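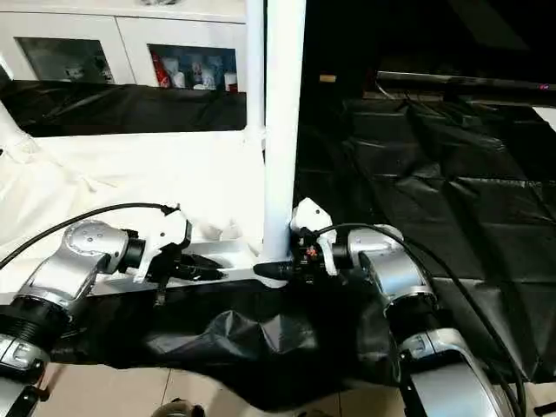 **Manammont Allotment Society, Records Group**

# Rainfall and water butt readings

Daily rainfall from the gauges on the Manammont site, with weekly water butt levels. The files are kept so that plot holders can plan watering and so that the society can argue its case when the standpipe charge is reviewed. Anyone may copy them.

Last full update: January 16, 2024

## Files

- `rain_daily.csv` – one row per gauge per day
- `butts_weekly.csv` – one row per butt per week
- `plots.csv` – plot number, nearest gauge, soil type
- `notes.txt` – anything odd, in date order

There are 3 gauges and 84 plots. Names and phone numbers have been taken out of `plots.csv`. If you need to reach a plot holder, write to the society.

## Columns in rain_daily.csv

| Column | Meaning |
|---|---|
| `date` | Day the gauge was read |
| `gauge` | `top`, `middle` or `fahy` |
| `mm` | Rain in millimetres, to the nearest half |
| `reader` | Initials |
| `flag` | Blank, `late`, `est` or `frozen` |

Gauges are read at nine in the morning and the figure goes against the day of reading, even though most of the rain will have fallen the day before. Met services tend to do it the other way, so shift by a day before comparing.

`fahy` is the gauge by the gate on Fahy Lane. It stands under the edge of a sycamore and reads low from May to leaf fall. We have left the figures as read.

## Missing and doubtful days

The daily file has 156 rows flagged `est`. Most are from the first winter, when readings were taken every few days and shared out evenly between the dates. Don't use them for daily totals. Monthly totals should be fine.

`frozen` means there was ice in the funnel. The amount was entered after the thaw and may belong to more than one day.

A blank in `mm` is a missed reading. A dry day is always entered as 0.

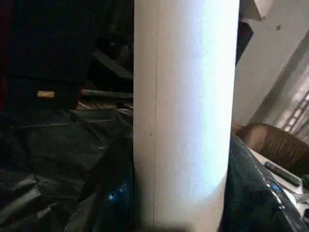 Hervé Rey wrote to ask why the December totals for the top and middle gauges differ by so much, and whether one of them had been moved. He would leave the middle gauge out of any yearly figure until that is settled.

Neither has been moved. The hedge beside the middle gauge was let grow and has since been cut back. There is a line on it in `notes.txt`.

## Butt levels

Levels are in litres, worked out from a dipstick. The standard butt holds 210 litres. The two older ones behind the Endetti shed are a different shape and have their own column, `dip_cm`, with no conversion.

## Corrections

Send the date, the gauge and the figure you think is right to Jianguo Song. Please don't edit the CSV files directly. Changed rows keep the old value in `mm_old`.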